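Teaching the parcel cell by remote control: a thread

Posted in: Automation, Warehouse | Print this | E-mail this

1/ Spent Tuesday on the headset at Wendesum, teaching the two-armed robot to weigh mailers.
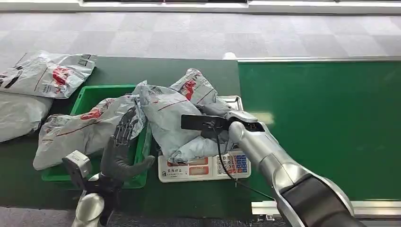
2/ The task has three steps. Take a mailer from the crate, set it on the scale, move it to the belt. I drive both arms with hand controllers and see what the head camera sees. The left side has a hand with fingers and the right has a flat black gripper plate, so the two arms need different habits. I press with the fingers and push with the plate. The green crate sits between the stack of mailers and the scale, and a big mailer will lie across the top of it and hang over the front. Those are slow to pick up.

3/ We want 200 good runs before the first training pass. I finished the day at 50. The rest will be split between me and the evening operator.

4/ A run counts as good if the parcel ends up flat on the belt and the scale has had time to settle. If I fumble and recover, we keep it. Iler, who wrote the training software, asked for recoveries in the set. Their last model had only clean runs and froze the first time a bag slid.

5/ Soft mailers are harder than boxes. They fold where you grab them and they bulge somewhere else. On the scale they lean. If the plate is still touching the bag, the weight is wrong, so I have to back off fully and wait. I forgot that a lot in the morning.

6/ There's no feel in the controllers. You get a small buzz when the motor current goes up and that's it. I watch the plastic for wrinkles and go by those.

7/ Delay was roughly 209 milliseconds before lunch. You can work with that if you move slowly, but you start to overshoot on the small corrections. Someone at Enside moved us to a different network switch and it got better.

8/ We tried hand guiding first, where you hold the arm and walk it through the motion. It was fine for one arm. With two arms I ran out of hands, and my sleeves kept getting in the camera view. All of those runs were thrown out.

9/ Things I changed during the day: lowered the chair, turned the controller speed down, and started every run from a different arm position. The last one came from the Contreras setup notes, page 4. Skip it and the model learns a single path.

10/ My neck is sore. Two hours at a time is the limit for me in the headset. After that my runs get sloppy and I can see it in the logs.

11/ Next session is small mailers only. Will post the numbers when the first model has been run on the table.

Tags: teleoperation, robot training, parcels, weighing

Comments (4)

beltline801: Do you record the scale reading with each run or only the video and arm positions?

Author: Only video and arm positions for now. The reading would have to be typed in.

packing_nights: We had the same trouble with bags leaning on our scale, and that was with people doing it. A shallow tray helped.

oldplc: How long is one run?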